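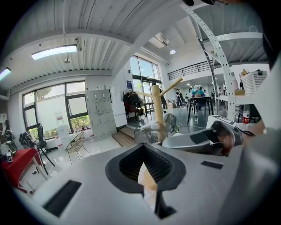 *Wooden mug tree and a clear cup.*

**From:** Nelly Quispe
**To:** stisum-tea list
**Subject:** Re: [stisum-tea] Film on black tea, new water supply

Mahmoud wrote:

> I moved to the north side of Stisum in June and every cup of black tea I make now has a skin on it. It breaks up like thin ice when I stir and leaves a brown ring on the cup. Same tea (the Dedov breakfast blend), same Tanabe kettle, same teapot. At my old place I never saw this. I have tried washing the pot with baking soda, boiling the water twice, and buying a new bag of the tea in case mine was stale. The second boiling may have helped a little but I wouldn't swear to it. Green tea is fine, or at least I don't see anything floating on it, though it tastes flat.
>
> Is it the water? If so, do I need a filter under the sink, or will a pitcher do? I rent, so I would like to avoid plumbing.
>
> Also, does anyone still have the notes from the water tasting? I joined after that.
>
> Mahmoud Soliman

Mahmoud,

Yes, it's the water. The north side is on the wells and the rest of town is on the reservoir. When I moved the other way, from north to south, the skin stopped the same week.

The film forms where the tea meets the air, and it needs calcium and bicarbonate in the water to do it. Take either one out and you don't get it. The tea being old has nothing to do with it. Strong tea shows it less than weak tea, so if you have been using less leaf than you used to, try going back up.

Boiling twice does help some. It drops part of the hardness out as scale, and that ends up on the inside of your kettle. You will want to descale more often than you did before. I use plain citric acid powder, a tablespoon to a full kettle, bring it to a boil, leave it until it's cool enough to pour, rinse, then boil one more kettle of clean water and throw it out. White vinegar works too but it takes several rinses before I stop tasting it. Don't use either one on an unlined cast iron pot. Yolanda asked about that last winter and I don't think she ever got an answer on the list, so there it is.

On filters. I've had three kinds in rented kitchens.

**Plain carbon pitcher.** Takes out the chlorine smell. Does very little for hardness. If your only complaint was taste this would be enough, but it won't fix the film.

**Pitcher with ion exchange resin.** This is the Alodeo sort. It does lower the hardness, and the film goes away with a fresh cartridge. The trouble is that on well water the cartridge wears out well before the date on the sticker. Go by the tea. When the film comes back, change it. Keep the pitcher in the fridge if you only drink a cup or two a day.

**Bottled water, blended.** What I did on the north side in the end. I bought distilled by the gallon and mixed it with tap. Mine started well over what I wanted, and I aimed for 80 ppm of hardness in the mix. Below 60 I thought black tea got thin and a bit sour. You can find your own tap number with aquarium test strips, which are cheap and close enough for this.

You can test the idea tonight without buying anything but one jug of distilled. Make one cup with straight tap, one with half and half, one with straight distilled. Use the same weight of leaf and the same steeping time, leave them alone for ten minutes, and look at the surface under a lamp. Don't add milk until you've looked.
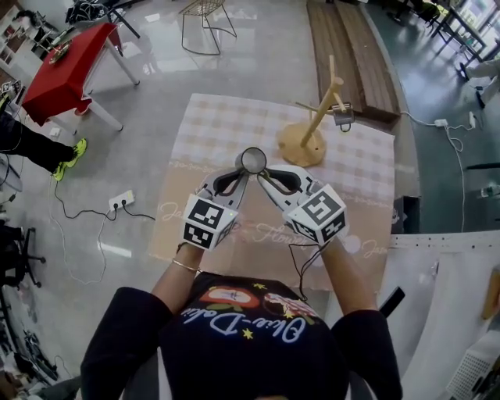

*Small white mug, held upright.*

White inside is best for this kind of comparison. You can judge color in a glass cup as well, but I find the film easier to see over a white background, and the ring it leaves is much plainer. For the ring, a paste of baking soda and a damp cloth takes it off. Don't use a scouring pad on a glazed cup. Once the glaze has fine scratches the stain gets into them and comes back faster each time.

Your green tea going flat is the same cause. The bicarbonate keeps the tea from being as bright as it should be. Green and light oolong want softer water than black does, so if you drink a lot of those, go heavier on the distilled. Yurani mixes two separate bottles, one for each, and keeps them labeled in the door of her fridge. I never had the room.

About the tasting notes. I have them in a text file and will send them to anyone who writes to me off list. They are too long to paste in full. The short version is that we tried the Dedov breakfast, a smoky black Deisy brought, and a roasted oolong, each in reservoir water, well water, filtered well water and a blend. Each pot was 16 ounces, with the same leaf by weight. Most people put the blend first for the breakfast tea. For the smoky one there was no agreement at all, and a couple of people liked it best in straight well water. The roasted oolong seemed to put up with anything.

I'd take the notes with some salt. We poured in order and everyone could see which kettle was which.
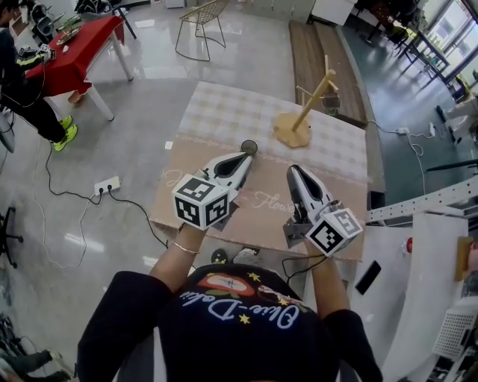 *Photo: Deisy Carhuamaca*

If we do another one, I'd want the cups numbered underneath and somebody who isn't tasting to do the pouring. A low table is fine for that if people sit on the floor, but pouring from a full kettle at that height is hard on the back. I would also drop the well water pot and put in two blends at different strengths, since that's the choice most people on the north side have to make.

Two other things while I'm writing.

The list archive is searchable again. It holds 2,000 messages and drops the oldest ones after that, so if there's an old thread you care about, save a copy. Yolanda has the early ones on her own machine and can look something up if you know what year it was.

The citric acid in the bulk section at the grocery on the hill is sold as "sour salt." Same thing. It's shelved with the pickling supplies and not with the cleaners, and it cost me a second trip before I asked.

Let us know what the strips say, and which cup you liked.

Nelly

--
stisum-tea: plain text preferred, please trim your quotes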